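Picking a hand-held gripper for cloth work

If you're teaching a machine to deal with laundry, sooner or later you will stand in a shop aisle or on a web page wondering which gripper to buy. I have bought three, so you may learn from my wallet.

Weigh it first. The Breneo I tried came to 210 grams on my kitchen scale, and I felt like a giant until my wrist started complaining. Try any tool for 50 minutes before you decide you like it.

Look at the pads next. Smooth ones let thin cotton slide away like a guilty cat. Textured ones hold better, though they collect lint with real dedication. Wipe them with a damp rag and let them dry before you start again.

Check how wide the jaws open. The Andlow was lovely on handkerchiefs and sulked at anything with a collar. Pinch a single layer near a seam, lift it slowly, and see if the layer under it comes along for the ride.

Mind the camera too. A busy bedspread is a fair test of it – plain tabletops flatter everybody. Carleen Maihi does her trials on a white sheet and gets wonderful results, which I have stopped asking her about.
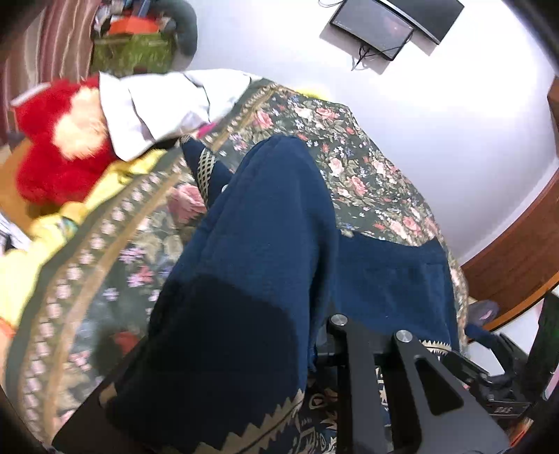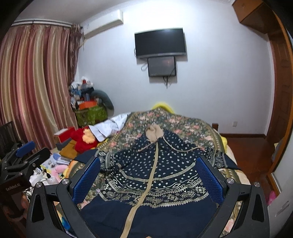
Keep a notebook and write down the cloth, the grip and how many tries each fold took. I allow 6 per garment, then move on before my language gets worse. Change one thing at a time – new pads and a new camera setting on the same afternoon will teach you nothing except regret.

Store the gripper with its jaws slightly open, and keep it out of the sewing drawer. Pins get everywhere.

Recent tips
Getting lint out of small hinges
Hapeta cable clips, six months on
Which drawer liners stay put
Cleaning a camera lens without a special cloth
Fornutetti folding board: worth the shelf space?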